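제4장 물레방앗간이 있던 마을, 건물로 읽는 공동체의 역사

제가 트라문게이트에 처음 간 건 비 오는 3월 아침이었어요.

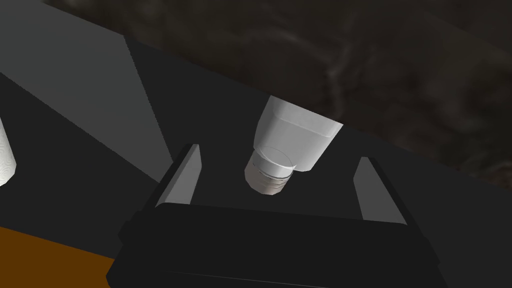 버스에서 내리니 우산이 뒤집어졌고, 약속한 안내소는 문이 잠겨 있었습니다. 그래서 처마 밑에 서서 한참 동안 길 건너 방앗간만 쳐다봤지요. 지금 생각하면 그 시간이 이 장의 출발점입니다. 저는 그때까지 마을의 역사를 문서로만 공부한 사람이었거든요. 회의록, 세금 장부, 편지 묶음, 그런 것들 말이에요. 그런데 비를 맞는 벽을 보고 있자니 아래쪽 돌과 위쪽 돌의 색이 다르더라고요! 누군가 중간에 벽을 높였다는 뜻인데, 제가 읽은 어느 장부에도 그 이야기는 없었습니다.

앞 장에서 우리는 이주민 공동체가 남긴 글을 읽는 법을 다뤘습니다. 이번 장에서는 건물을 읽습니다. 무대는 트라문게이트와, 거기서 강을 따라 내려가면 나오는 코코우, 이렇게 두 마을이에요. 둘 다 같은 무리가 세웠고, 둘 다 재산을 공동으로 소유했고, 둘 다 지금은 평범한 시골 마을입니다. 관광객은 대부분 코코우로 가요. 찻집이 있으니까요. 저도 찻집은 좋아합니다만, 공부할 거리는 트라문게이트 쪽이 더 많습니다.

4.1 왜 방앗간부터 보는가

공동체를 세운 사람들이 제일 먼저 지은 건물이 무엇이었을까요? 학생들에게 물으면 열에 아홉은 예배당이라고 대답합니다. 저도 그렇게 믿었고요. 그런데 트라문게이트의 공사 장부를 보면 첫 지출은 방앗간 수로를 파는 데 들어갔습니다. 예배는 그 뒤로도 꽤 오랫동안 곡식 창고 위층에서 드렸어요. 신앙심이 약해서 그랬을까요? 글쎄요, 저는 그렇게 보지 않습니다. 첫 겨울에 먹을 빵이 있어야 둘째 해가 있으니까요(이 부분은 4.3에서 장부를 직접 보면서 다시 이야기할게요).

방앗간은 또 이웃과 만나는 자리였습니다. 공동체 바깥의 농부들도 곡식을 지고 와서 삯을 내고 빻아 갔거든요. 이 삯이 현금으로 들어오는 거의 유일한 수입이었던 해도 있습니다. 장부에 적힌 외부 고객의 곡식은 가장 바빴던 해에 3216자루였어요. 저는 이 숫자를 처음 봤을 때 잘못 옮겨 적은 줄 알고 원본을 다시 신청했습니다. 맞더군요. 그러니까 흔히 말하는 '세상과 담을 쌓은 신앙촌'이라는 그림은 적어도 이 마을에는 잘 들어맞지 않습니다. 방앗간 앞에 수레가 줄을 섰을 테고, 기다리는 사람들은 당연히 떠들었겠지요.

4.2 두 갈래의 해석

이 마을들을 두고 연구자들의 의견은 크게 갈립니다. 여러분이 과제를 쓸 때 꼭 부딪힐 문제라 미리 소개해 둘게요.

한쪽에는 마리키 은구바네의 해석이 있습니다. 은구바네는 건물 배치가 처음부터 치밀하게 계획되었다고 봅니다. 방앗간, 공동 식당, 직조장이 한 줄로 놓이고 살림집이 그 뒤로 물러난 것이 '일이 먼저, 집은 나중'이라는 공동체의 규율을 땅 위에 그린 결과라는 거예요. 읽고 있으면 정말 설득력이 있습니다. 저도 대학원 시절에는 밑줄을 하도 그어서 책이 너덜너덜해졌지요.

다른 쪽에는 브루넬로 그라소가 있습니다. 그라소는 강둑을 걸어 보라고 해요. 땅이 단단한 곳이 그 한 줄뿐이었다는 겁니다. 나머지는 봄마다 물이 차는 진흙땅이었으니, 큰 건물을 올릴 자리를 고를 여지가 별로 없었다는 이야기예요. 규율은 나중에 붙인 설명이고, 먼저 있었던 건 진흙이라는 거지요. 이 주장을 읽고 나서 저는 장화를 샀습니다. 그리고 걸어 봤어요. 강둑 동쪽은 확실히 발이 푹푹 빠집니다.

그럼 그라소가 이긴 걸까요? 저는 아직 마음을 정하지 못했습니다. 코코우는 땅이 훨씬 넓고 단단한데도 배치가 트라문게이트와 거의 같거든요. 진흙 때문에 만든 배치를 진흙이 없는 곳에서도 되풀이했다면, 그때는 이미 규율이 된 것 아닐까요? 은구바네에게 유리한 대목입니다. 다만 코코우의 살림집 가운데 일부는 후대에 옮겨 지은 것이라 이 비교에도 조심할 점이 있어요. 옮긴 집을 가려내는 방법은 4.4에 나옵니다.

4.3 무들리 장부 맛보기

이 장에서 가장 자주 꺼내 볼 자료는 무들리 장부입니다. 마을 서기의 집이 있던 무들리 농장에서 발견되어 이런 이름이 붙었어요. 모두 19권인데, 그중 17권은 상태가 좋고 2권은 물에 불어 낱장을 떼기가 어렵습니다. 하필 그 두 권이 방앗간 벽을 높였을 만한 시기의 것이에요! 제가 처마 밑에서 본 돌의 수수께끼가 거기 들어 있을지도 모르는데 말입니다.

장부를 읽을 때 초보자가 제일 많이 헷갈리는 것은 '빚'이라는 항목입니다. 공동 재산 체제에서 구성원끼리는 빚이 없어야 하잖아요. 그런데 사람 이름 옆에 빚이 줄줄이 적혀 있습니다. 아나키 쿠체의 설명에 따르면 이건 갚을 돈이 아니라 못 채운 노동일을 적은 거예요. 앓아누웠거나, 친척을 보러 갔거나, 그냥 안 나왔거나. 이유가 적힌 경우는 드뭅니다. 한 줄에 최대 세 글자짜리 약호가 붙는데, 약호표는 이 장 끝에 실었으니 책갈피를 꽂아 두세요. 저는 아직도 펴 놓고 봅니다.

장부의 언어도 일정하지 않아요. 서기가 바뀌면 철자법이 바뀌고, 어떤 서기는 달 이름을 두 가지로 섞어 씁니다. 리안 음구니가 정리한 활자본은 이걸 모두 통일해 놓아서 읽기는 편하지만, 서기가 언제 바뀌었는지가 잘 안 보이게 됐어요. 그래서 이 책에서는 사진판과 활자본을 나란히 인용합니다. 번거롭더라도 둘 다 보시기 바랍니다.

4.4 이 장을 읽는 순서

다음 절부터는 건물을 하나씩 다룹니다. 방앗간과 수로, 공동 식당, 직조장, 살림집 순서예요. 직조장 절은 디네오 판 베이크의 발굴 보고를 많이 따랐는데, 용어가 낯설면 뒤쪽 낱말풀이를 먼저 보셔도 됩니다. 마지막 절에서는 비르논으로 이사한 사람들을 따라갑니다. 공동체가 흩어진 뒤 몇 집이 그곳에 자리를 잡았고, 자기들이 알던 방식대로 식당을 지었거든요. 식구가 얼마 안 되는 집에 어울리지 않게 커다란 화덕까지 놓고서요.

읽기 전에 한 가지만 해 보세요. 여러분이 사는 동네에서 가장 오래된 건물을 하나 골라, 벽에서 재료나 색이 달라지는 자리를 찾아 공책에 그려 두는 겁니다. 그림 솜씨는 상관없어요(제 공책을 보시면 안심하실 겁니다). 그 그림은 4.5의 첫 연습에서 다시 씁니다.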